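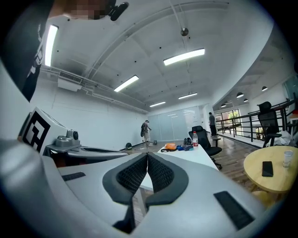
According to Asmaa Filali, the second winter is the one that decides whether you keep a holiday house. She and Reda Bensaid bought theirs at Plirkthorpe with two friends, and by the second July the gutters had rusted through, the hot water system had failed and the bookings had dropped to a handful of weekends.

They kept it. The house sits on Foley Road, a ten-minute walk uphill from the beach, and sleeps eight in four bedrooms. It was built as a family shack and added to whenever there was money, so the floor changes level between the kitchen and the lounge and the second bathroom opens off the laundry. Bensaid wanted to fix all of that. The quote came back and they fixed the roof instead.

Plirkthorpe has 2717 permanent residents and 629 houses listed for short stays. Most of the newer ones are along the waterfront at the Hondton end, where the blocks are flat and the views are good. They have pools and double garages, and in January they are booked out a year ahead. The older places up the hill fill later and empty sooner.

Filali's approach was to stop competing for January. She put the winter rate at $126 a night with a two-night minimum, bought a proper wood heater and started taking dogs. The dogs made the biggest difference. There is a fenced yard on the low side of the house and an outside tap for sandy feet, and guests who travel with a dog tend to come back. One couple from inland has booked the same week in August three years running.

The work is less relaxing than people expect. The linen goes to Pandano, the next town along, because the local laundry closed. The cleaner has other houses to do on changeover days, so checkout is at 10 am and check-in is not until 3 pm, and there are arguments about both. Salt gets into the door locks. Bensaid drives down every six weeks or so with a box of light globes and a can of lubricant, and says he has not had a swim on any of the last few trips.

The four owners get three weeks a year each, drawn from a hat in October. School holidays count double. That rule was written after one bad Easter, and it has held up since.

For visitors, the hill side has its own advantages. It is out of the wind in the afternoon, the bakery is closer than the beach, and parking is easy even in summer. The track down to the water starts behind the tennis courts and is steep near the bottom, so anyone with a pram is better off taking the road. Surfers go left at the sand. Families usually go right, towards the creek, where the water is shallow at low tide.

The house is open for bookings through to the end of spring. The deck is due to be replaced after that.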